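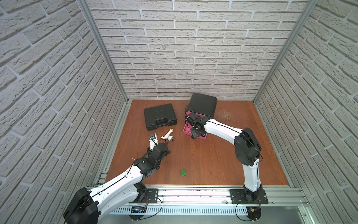 The planner that apologised

16 March 2024

I have spent most of this week inside Zukomley, the two-arm planner that Gayan Hettiarachchi wrote in a single August and has been defending ever since. It works well when the arms want different things. Give them goals on the same side of the table and it becomes terribly English: each arm stops, waits for the other to go first, and logs that it has done so.

I found 337 lines of this in one log. They all said "yielding to peer".

The cause was dull. Each arm plans against a copy of the other one's path, and that copy was 200 milliseconds old by the time anyone read it. So the left arm saw the right arm where it used to be, gave way, and published a fresh path that was itself out of date on arrival. Menaka Mridha had told me this in January. I had written it down, too, on the back of something.

What I changed

Paths now carry the time they were planned, and a planner that gets an old one rolls it forward before checking for collisions. If both arms still want the same bit of space, the one with less distance left to travel goes first. I tried choosing at random for a morning and would not recommend it, at least to anyone who has to read the replay afterwards.

I also took out the retry loop. It had a comment above it saying "temporary", with my initials.

For trying it out I like clutter of mixed sizes. A hammer is good because its bounding box is mostly air when it lies diagonally, and the old collision code would happily keep both arms away from all that air. Small tubs with green lids are good for the opposite reason: the detector loves them and will report one as two if the threshold is left where Gayan likes it.

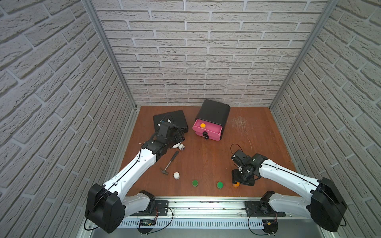

Still broken

The wrist cables are not in the collision model at all. As far as the planner knows, a gripper ends where its CAD file ends, and the loop of cable on top is a matter of faith. Yurani Sánchez wants to wrap each one in a fat capsule and be done with it. I tried that on Thursday and lost a good part of the back of the table, so we are still talking.

White things on their sides also come back from the pose estimator pointing the wrong way round about as often as the right way. I have filed this under Plastus, our perception repo, where it can keep the other tickets company.

The branch is called less-polite. Cempaka Yeoh is reviewing it and has so far objected to the name.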